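How to Request Biographical Material from the Kavitley Screen and Stage Archive

Guidance for writers, researchers and family members

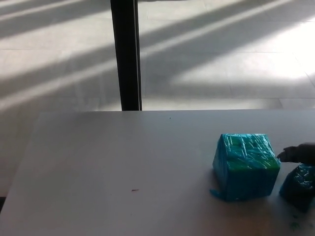 1. Before you apply

The Kavitley Archive holds papers relating to actors, directors and other performers who worked in film, radio and theatre. The holdings include contracts, letters, publicity notices, press cuttings and a smaller number of household and estate papers. Applicants should first consult the online catalogue and note the reference of each item they wish to see. A reference begins with the name of the collection, for instance Stenent or Carbone, and is followed by a number.

If the performer used a stage name, please search under both names. Marriage records and early contracts are usually catalogued under the name in legal use at the time. Press cuttings are filed under the professional name only.

2. Completing the request form

The form has 13 sections. All applicants complete the first five. The remaining sections apply to those who intend to publish, broadcast or reproduce material.

Please state the full name of the performer, any other names used, and the years of working life that concern you. A request for "everything" on a well-known person cannot be processed and will be returned. Where possible, name a production, a marriage, a court matter or a period of residence.

Applicants writing about a performer's family life should say so plainly in section four. Some correspondence between spouses and children is closed during the lifetime of the people named in it. Staff will check this before the material is produced, and the check can add to the waiting time.

3. Requesting financial and estate papers

Many enquiries concern the earnings or estate of a performer who has died. The Archive can supply copies of studio contracts, fee schedules and probate papers where these are open. It does not provide estimates of personal wealth and cannot confirm figures found on other websites.

When quoting a fee from a contract, give the date of the contract and state whether the sum was weekly, per picture or per performance. Contracts in the Telano collection often contain later amendments on a separate sheet. Ask for these by adding the word "amendments" after the reference.

4. Submitting the request

Send the completed form by post or through the enquiries page. You will receive an acknowledgement with a case number, which should be used in all further correspondence. Requests received after 4 pm are treated as received on the next working day. The reading room closes for stocktaking in July, and no material is produced during that month.

Up to 300 pages may be copied for one applicant in a calendar year. Larger orders need the written agreement of the Head of Reader Services, Amra Georgiev.

5. Visiting the reading room

Bring proof of identity and your case number. Bags and coats are left in the lockers. Pencils, laptops and loose paper are allowed at the desks. Material must be kept in the order in which it is received. If an item seems to be misplaced, tell the desk staff and leave it where it is.

6. Using and crediting the material

Every quotation must carry the full reference and the words "Kavitley Screen and Stage Archive". Access to a document does not include permission to publish it. Copyright in a letter normally belongs to the writer or the writer's heirs, and the applicant is responsible for tracing them. A record of the steps taken should be kept with your working papers.

7. Corrections

Relatives and researchers who find an error in a catalogue entry, such as a wrong date of birth or the omission of a marriage, may write to the Catalogue Editor, Ornella Bassi. Please enclose a copy of the certificate or other record on which the correction is based. Entries are amended once the evidence has been reviewed, and the earlier wording is kept on file.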